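24/11/2018
By Svenja Stüber

Greleck have finally finished their second album, and I got to hear most of it this week, sitting on an upturned crate in the back of the Merell with a cup of terrible coffee. It's called Vorkberg, it comes out in April, and if you liked the slow, heavy stuff they closed with last summer you're going to be very happy.

The band is still the same four people, and they still argue about everything (the running order changed twice while I was there!). What's new is the sound. The first record was all fuzz and shouting. On this one they've let the lap steel up front, and there's a harmonica on the title track that made the hair on my arms stand up – I asked them to play it again and they did, louder.

They recorded it live in the main room at the Merell over one long weekend, with Harms at the desk. He's the one who talked them out of a double album. I think he was right, though the bass player was still grumbling about a nine-minute train song that got dropped. It may turn up as a B-side.
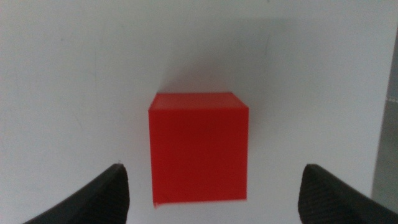

The vinyl is the part I'm most excited about. They're pressing 400 copies to begin with, and the plan is to go up to 1000 if those move before the spring shows. No sleeve design yet, and the band can't agree on one, so let me put in my vote: a plain red square on white, like the front of that cube, with the paler strip running along the top edge. No lettering at all. I'd buy it for the wall. The drummer wants a photo of his van, and he may well get his way.

There'll be a release show at the Merell, with the date still to be settled, and they want to play the whole album in order before they get to anything old. Tickets will be at the bar and at the record counter next door. I'd go early – it's a small room and the good spot by the left speaker is mine.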